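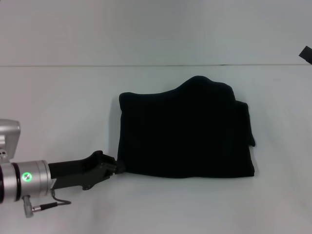

River otters of the Memon basin

The river otters of the Memon basin are a population of North American river otters (Lontra canadensis) living along the Memon River, its side streams and the marshes near the town of Flestadano. They disappeared from the basin during the fur trapping years and were brought back through a release program led by the biologist Yasaman Ansari. Today they are among the best-loved animals in the valley, and one of its great wildlife comebacks.

Description

Memon otters look like river otters elsewhere on the continent: long and low, with a thick tapering tail, webbed feet and dense brown fur that is paler on the throat. The ears and nostrils close underwater. The whiskers are wonderfully sensitive and help the animal find prey in muddy water, which the lower Memon has plenty of after a storm.

Otters are built for swimming, but they get around very well on land. In snow they combine a few bounding steps with a long belly slide, leaving a trail that even a beginner can learn to recognize.

Habitat and range

The basin covers roughly 3,000 square miles. Otters use most of the main river below Rusetti Falls, along with two large marshes and many beaver ponds. They seldom dig dens of their own, moving instead into old beaver lodges, muskrat burrows and hollows under tree roots. Beavers matter a great deal here – where a dam holds back water, fish and crayfish gather, and otters tend to follow. 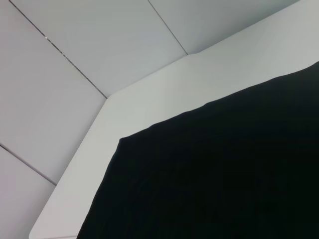
Above the falls the river is steep and cold, with fewer deep pools. Tracks have been found there in winter, although no den site has been confirmed. The upper stretch may serve mainly as a route for young otters looking for a place to settle.

Diet

Fish make up the largest part of the diet, especially slow swimmers such as suckers and sunfish. Crayfish become important in July, when the water is low, and droppings along the banks turn reddish and crumbly with bits of shell. Frogs, water insects and the occasional duckling are also eaten.

Decline and return

Trapping, log drives and mill waste had emptied the river of otters before any formal survey was made. Cleaner water and the return of the beaver set the stage for a new start. The first animals were let go at Pludavus Landing on 7th October, when five otters slipped into the river within minutes of each other. Two more releases followed farther downstream.

Flor Giraldo, who ran the tracking work, found that several of the otters traveled long distances before choosing a home stretch. Pups were later seen in both marshes, a thrilling sign that the newcomers were breeding.

Threats

Road crossings are the main known danger, particularly where a narrow culvert forces otters up onto the pavement. Wide culverts with a dry ledge have been added at some crossings near Flestadano. Other concerns include accidental capture in beaver traps and mercury, which builds up in the fish otters eat.

See also

American beaver
Flestadano Marsh
Rusetti Falls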